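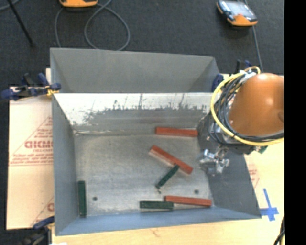

Dec 28, 2018

I promised Hamisi Waweru back in June that I would sit down and compare the two grippers properly, and it has taken me until the quiet week after Christmas to do it. So, Hamisi, if you're reading, I'm sorry, and you were mostly right!

The two in question are the Sarnulon, which came with the arm, and the Fankhauser, which I bought used in the spring and have been making excuses for ever since. The job was the same for both: pick blocks out of the metal bin, red ones and green ones, wherever they happen to lie. I gave each gripper 132 tries spread over a few evenings (with a lot of tea).

Flat in the open, there is hardly anything between them. A block with bare metal all around it is easy work, and I got a bit smug on the first night. The trouble comes when two blocks touch, like a green one butted up against the side of a red one, because then the fingers need somewhere to go and there's only so much room. The Fankhauser has the slimmer tips and gets in there nicely. The Sarnulon tends to shove the neighbor first and grab second, and sometimes that works out fine and sometimes you've just made a new puzzle for yourself.

Walls are the other sore spot. A block lying close and parallel to the side is my least favorite thing in the world right now. I ended up backing the approach off by 2 mm and slowing the last bit of the descent, and both grippers got better for it - the Sarnulon more than I expected.

I should say a word for clamps, too. Before I clamped the bin down, every bump moved it a hair and my calibration drifted all evening, and I blamed the Clirkness controller for a week. I take it all back, it's a lovely controller.

For now the Fankhauser stays on. Next I'd like to try the Skarnuvum camera, if I can find a decent way to mount it that doesn't put the arm's shadow right over the blocks.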